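Reltholm, Fri 12 June. Gristex has extended its mail-in phone repair service to cover 2,636 postal codes. 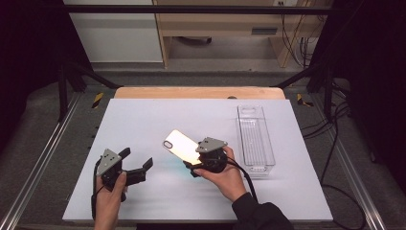
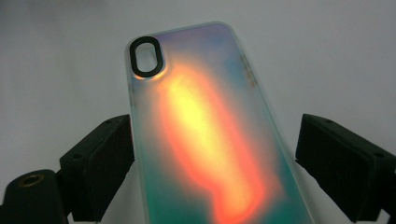 Phone with gold back (first picture); translucent back case (second picture)

Customers order a prepaid mailer online and receive the phone back within 4 working days. Battery and screen work carries a 2-year warranty. Cases should be removed before mailing. "Pricing is unchanged," said Cosmin Dumitrescu, head of service. Repairs are handled at the Andon and Cozma sites. A third site opens in July.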